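Retirer une fonction sans casser le produit : la méthode Clendano

Entretien

Quand une équipe produit parle de sa feuille de route, elle parle presque toujours d'ajouts. Laurinda Antunes est responsable produit chez Clendano, éditeur d'un logiciel de planification d'interventions destiné aux entreprises de maintenance. Elle a passé une bonne partie de ces derniers mois à faire l'inverse. Le module d'export Zincombe, présent dans l'application depuis la première version commerciale, a été retiré en décembre. L'opération a demandé deux trimestres de préparation et touché 3 944 comptes.

Le choix de la fonction à retirer n'a pas été immédiat. L'équipe disposait d'une liste de candidats établie à partir du volume de tickets au support, mais ce critère s'est révélé trompeur. « Une fonction qui génère des tickets est une fonction utilisée, explique Laurinda Antunes. Zincombe en générait très peu. En revanche, chaque modification du modèle de données nous obligeait à reprendre son code, à rejouer ses tests et à mettre à jour sa documentation. Le coût était chez nous, pas chez le client, et il n'apparaissait dans aucun tableau de bord. »

Pour rendre ce coût visible, l'équipe a repris l'historique des modifications du dépôt et rattaché chaque correctif à un module. L'exercice a été fait à la main pour les versions les plus anciennes, dont les messages de validation ne mentionnaient pas toujours le composant concerné. Le résultat a été présenté à la direction sous la forme d'un tableau à deux colonnes : charge de maintenance d'un côté, sessions actives de l'autre. Zincombe occupait la première ligne.

La mesure de l'usage a posé davantage de difficultés. Le compteur en place enregistrait l'ouverture de l'écran d'export et non la production d'un fichier. Or cet écran s'ouvrait aussi lorsqu'un utilisateur cliquait sur l'onglet voisin et revenait en arrière. « Nos chiffres étaient gonflés depuis le début. Nous avons ajouté un événement côté serveur, déclenché à l'écriture du fichier, et laissé tourner la mesure pendant un cycle de facturation complet. Un mois ne suffit pas dans notre métier : certains clients n'exportent qu'en fin de trimestre, et ce sont souvent les plus gros. »

Une fois l'événement corrigé, sur les 3 944 comptes ayant accès au module, 880 avaient produit au moins un fichier pendant la période. Laurinda Antunes insiste sur la lecture qu'il convient d'en faire. « 880, c'est beaucoup. Si l'on regarde uniquement la proportion, on se dit que la majorité ne verra rien. Mais il s'agit de 880 entreprises qui ont probablement une procédure interne écrite autour de ce fichier, avec une macro ou un import comptable derrière. Nous les avons traitées comme un projet de migration. »

Cette population a été segmentée selon la destination du fichier. L'information n'étant pas disponible dans l'application, un questionnaire court a été affiché au moment de l'export : une seule question, avec un champ libre facultatif. Les réponses se répartissaient entre la comptabilité, la paie et l'archivage. Le troisième cas, inattendu par son importance, a conduit à modifier le calendrier. Des clients exportaient leurs interventions pour les conserver hors de l'application, faute d'avoir confiance dans la durée de rétention annoncée.

« Là, le problème n'était plus le format, dit-elle. Il fallait d'abord publier une politique de rétention lisible, puis proposer une archive téléchargeable. Si nous avions retiré Zincombe avant, nous aurions confirmé exactement ce que ces clients craignaient. » L'archive a été livrée en premier. Le nouvel export, appelé Humphreys en interne et désigné simplement par le mot « Exports » dans l'interface, est arrivé ensuite.

Humphreys ne reproduit pas Zincombe à l'identique. L'ancien module permettait de réordonner librement les colonnes et d'enregistrer cet ordre par utilisateur. Le nouveau impose un schéma stable, versionné, avec des modèles partagés à l'échelle du compte. La décision a été discutée. Les développeurs souhaitaient supprimer toute personnalisation, le support demandait au contraire une reprise intégrale des réglages. Le compromis retenu conserve la sélection des colonnes et abandonne leur ordre, sauf pour les modèles comptables. « L'ordre des colonnes compte quand un logiciel tiers lit le fichier par position. Quand c'est un humain qui l'ouvre dans un tableur, il le réorganise de toute façon. Nous avons gardé l'ordre là où une machine en dépend. »

Deux voies de migration ont été proposées. La première, automatique, convertissait les réglages existants et présentait à l'administrateur un fichier de comparaison. La seconde, manuelle, s'adressait aux comptes dont les réglages comportaient des champs calculés. Dans les deux cas, l'ancien et le nouveau module ont fonctionné en parallèle, avec un bandeau non bloquant en tête d'écran. Aucun compte n'a été basculé sans qu'un administrateur ait validé la comparaison ou reçu les relances prévues.

Le texte du bandeau a connu plusieurs versions. La formulation initiale annonçait que l'export « évoluait ». Lors des tests, les participants n'en déduisaient pas que l'ancien écran allait disparaître. La version finale comportait le verbe « supprimer » et une date. « Le marketing trouvait cela brutal. J'ai comparé les taux de clic des deux versions et la discussion s'est arrêtée là. Un utilisateur pardonne une mauvaise nouvelle annoncée clairement. Une mauvaise nouvelle découverte le jour de la clôture comptable, beaucoup moins. »

La question de l'interaction a également été posée. L'écran de validation de Humphreys devait permettre de parcourir rapidement une série de différences et de les accepter ou de les rejeter. Un prototype reprenait le geste de balayage popularisé par Tinder, à gauche pour refuser, à droite pour accepter. Il a été écarté après une première série de tests. Laurinda Antunes n'en fait pas une question de principe : « Le geste est rapide, tout le monde le connaît. Mais il est conçu pour des décisions indépendantes les unes des autres. Ici, refuser une colonne pouvait invalider un total trois lignes plus bas. Les gens voulaient voir l'ensemble avant de trancher. Nous sommes revenus à une liste avec des cases à cocher, ce qui n'a enthousiasmé personne en revue de conception et a très bien fonctionné. »

Interrogée sur l'organisation de l'équipe, elle décrit un fonctionnement peu spectaculaire. Un point quotidien à 9 h 30, limité aux anomalies ouvertes. Un document unique pour les décisions, où chaque entrée comporte l'option retenue, les options rejetées et le nom de la personne qui peut revenir dessus. Les questions de nommage des champs y occupent une place disproportionnée, reconnaît-elle : le terme « durée » désignait dans Zincombe le temps facturé, et dans le reste de l'application le temps passé sur site. Les deux colonnes s'appellent désormais « temps facturé » et « temps sur site », et le mot « durée » a été retiré du glossaire.

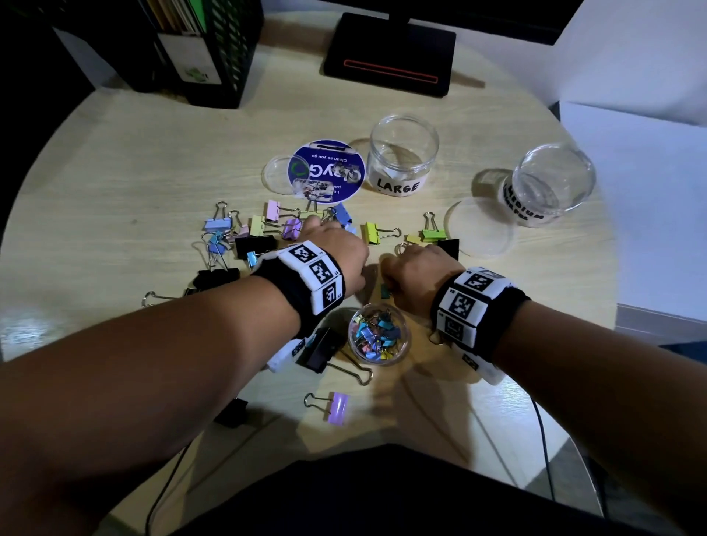
Petites fournitures et bocaux transparents sur une table ronde.

Le classement des retours a suivi la même logique. Chaque message reçu pendant la période de transition était étiqueté selon sa cause et non selon son ton. « Un message furieux peut porter sur un libellé, un message très poli peut signaler une perte de données. Si l'on trie par intensité, on corrige le libellé en premier. » Les étiquettes étaient relues chaque semaine par une personne du support et une personne du produit, qui devaient s'accorder avant toute création de tâche.

Le retrait lui-même s'est déroulé en deux temps. L'écran a d'abord été masqué derrière un réglage que le support pouvait réactiver à la demande, compte par compte. Le code a été supprimé plus tard, une fois les demandes de réactivation taries. Ce délai intermédiaire avait été contesté en interne, puisqu'il prolongeait la charge de maintenance que l'opération visait à réduire. Laurinda Antunes le maintiendrait. « Masquer et supprimer sont deux décisions différentes. La première se corrige en une minute au téléphone. La seconde demande une livraison. »

Tout n'a pas été anticipé. Des tâches planifiées appelaient encore l'ancienne adresse d'export, configurées par des prestataires qui ne lisaient ni les bandeaux ni les courriels adressés aux administrateurs. L'équipe a ajouté une réponse explicite à cette adresse, avec un code d'erreur documenté et un lien vers la procédure de remplacement. « C'est le point que je traiterais plus tôt la prochaine fois. Nous avions cartographié les utilisateurs, pas les scripts. Les journaux contenaient l'information, il suffisait de filtrer les appels sans session. »

Sur l'effet de l'opération, elle reste prudente. La dernière évolution du modèle de données s'est faite sans reprise du module d'export, ce qui était l'objectif. Elle ne souhaite pas en tirer d'indicateur avant plusieurs cycles comparables. Une nouvelle liste de candidats au retrait existe, plus courte que la précédente, et cette fois établie à partir de l'historique du dépôt. Le premier nom qui y figure est un écran de statistiques dont l'équipe mesure actuellement l'usage, avec un événement côté serveur.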